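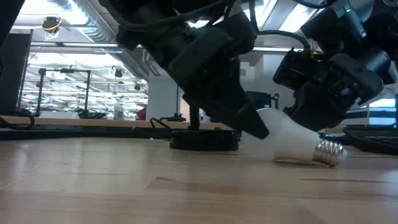 A white LED bulb on the pale wooden worktable at Plarnelley.

Mirjam Aigner has changed a great many light bulbs in her life, and she will happily tell you about most of them. For years she looked after the lamps in a reading hall with 40 desks, and these days she writes the household lighting notes for Plarnelley, a small outfit that fixes up desk lamps and sends them back out to people who need one.

"I grew up with a father who wouldn't let anyone else touch the bulbs," she told me over a pot of coffee that went on until nearly noon. "So of course the minute I had my own place I bought a lamp with a bendy neck, and I've never been without one since."

She is fond of gooseneck lamps in a way that's catching. You can pull one down low over a crossword, she says, or push it up and away when you want the whole table lit. Her one complaint is that people put them wherever the cord happens to reach and then live with a shadow across their writing hand for ten years.

"If you're right-handed, try it on your left. Just try it for an evening! I had a neighbor who thought she needed new glasses."

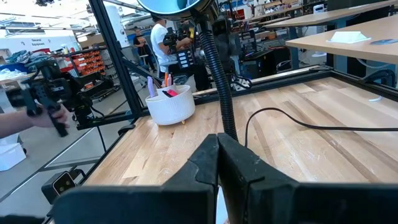
A desk wants very little else, in her view. Something to stand the pens in, a clear stretch of wood for your elbows, and the cord led off to one side where you won't catch it with a sleeve. She likes a wooden top best of all, and she doesn't mind a scuff or a dark streak in the grain – a table that has been worked at is easier to sit down to, she thinks, than one you're afraid of.

Bulbs are where she slows down and gets serious. Switch off, unplug, let the old one cool, and then lay the new one down on its side somewhere it can't roll. Turn it in by hand until it's snug and stop there.

"People crank them like a jar of pickles," she said. "Then they call me in January because it won't come out."

Her colleague Bořivoj Štefanec keeps the tally of lamps sent out, which stood at 2,454 when I visited. Mirjam waved the number off and went back to talking about shades, and whether a pale lining really makes the light kinder. She believes it does. Bořivoj, from the next room, called out that he doesn't, and she got up to refill the coffee.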